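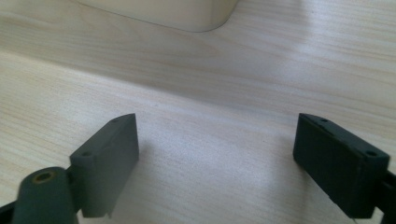

Last weekend I finally cleaned my wardrobe, and I want to write down how I did it before I forget, as I will need the same patience again in April.

When I moved to this country I brought one suitcase. Most of what was inside was wrong for the weather and also, I think, wrong for me. So I bought many things quickly, mostly grey, mostly on sale, and for years I wore them without asking if I liked them. I own 3 grey coats. One of them is from Zinura and it is really a good coat, with deep pockets and a lining that does not catch on my sweaters. The other two I kept only from a feeling of guilt.

My method was simple. I put every piece on the bed and tried it on with the shoes I would wear outside. The shoes are important. A pair of trousers can look perfect with bare feet and then become a sad accordion over the boots. I found out that almost all my trousers are too long, and that I was blaming the trousers when I should have visited a tailor. She shortened two pairs and I picked them up on Tue 5 December. I wore the navy ones home.

Colour was the more difficult part. My mother always said that brown and black must not meet, and I obeyed her for most of my life. Now I wear a brown belt with black trousers and the sky is still in its place. The mustard scarf from Khurana, which I thought was too loud, goes with everything grey that I own, and this is convenient for me.

I stopped for lunch when the bed was still full.
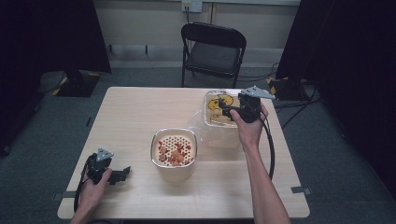
Red and orange, cut small.

After lunch I was more strict. The Brudard shirts went into the donation bag, all of them, even the striped one. I never liked how the collar sits; it opens too wide and makes my neck look borrowed from another person. I kept one white shirt with a small collar, which I iron on Sundays while listening to the radio.

I am still undecided about the Plerkby boots. They have a beautiful shape and a colour between plum and chestnut, but the left one hurts behind the ankle after a short walk. The man at the repair shop offered to stretch the leather. If anybody has tried this with stiff boots, please write me in the comments if it helped, and how long you waited before wearing them again.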